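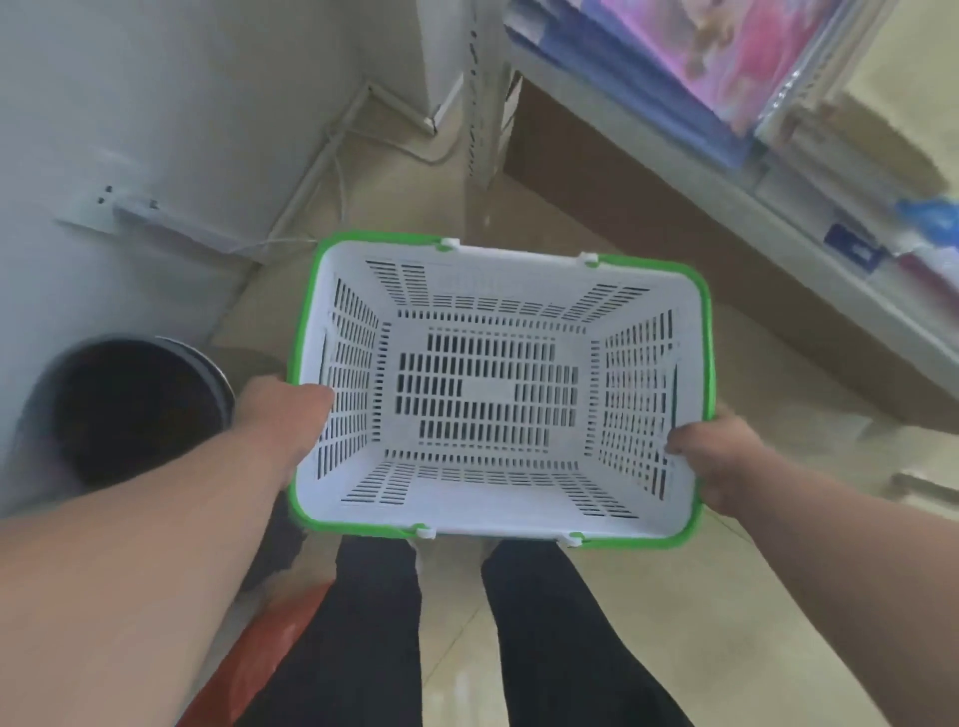

Speaker notes, campus radio and university publicity, 13/11/2025

Slide 1. Thank the hosts. Say who we are: Vasik, a small publicity office working with colleges in the Ponness area. Keep this under a minute.

Slide 2. The problem at Wodham College. Good courses, steady results, very little of it heard outside the gates. Press releases went to 881 addresses and most were never opened.

Slide 3. What we proposed. A weekly half hour on Weldu, the local station, made by students and staff. Four segments: news, a graduate, a department, questions from callers. Pause for anyone who wants to write these down.

Slide 4. Play the clip. It runs 2 minutes. If the sound fails, read the transcript on the back page and move on.

Slide 5. Costs. The college pays for airtime and we train the presenters. Don't give the contract price -- it is still being renewed.

Slide 6. Results since July. The open day drew 700 visitors. Be careful here: we did not ask them all how they heard of it, so don't claim the show did it.

Slide 7. Next year: a second presenter team, and repeats in the evening if Weldu has a slot. Take questions.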